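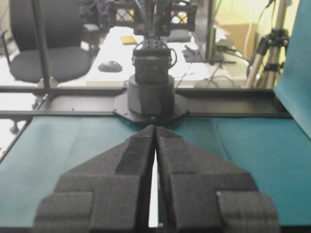 23 septembre 2019 - atelier cartes, suite

Repris le chapitre 2 de l'atlas. Relu l'essai de Nouhaila Bensaid sur les rivières enterrées : très bon, trop long, la fin répète l'intro. Lui demander de couper avant la légende - pas dedans, la légende est ce qu'il y a de mieux.

Carte « cinémas fermés / boulangeries ouvertes » : Driss veut garder les deux couches sur la même page. Illisible en gris. Essai en bleu + ocre, mieux. À revoir avec Svenja pour le corps des noms de rues, 6 points c'est trop petit, même pour moi avec lunettes.

Tirage : 300 ex. chez Stindau, ou 100 d'abord et on voit ? Yiğit penche pour 100. Devis pas recu.

Lu hier soir la préface de Bouchra. Elle cite Perec dès la première ligne, tout le monde cite Perec. Le passage sur l'arrêt de bus par contre, à mettre en ouverture. Lui écrire.

Reste à faire :
- titres des cartes (les miens sont plats)
- droits pour le plan de juin, toujours rien
- index des lieux, qui s'en charge ??
- vérifer les accents dans la double page du port

Classé dans : Carnet d'atelier, Livres & cartes

Contact - Mentions légales - Haut de page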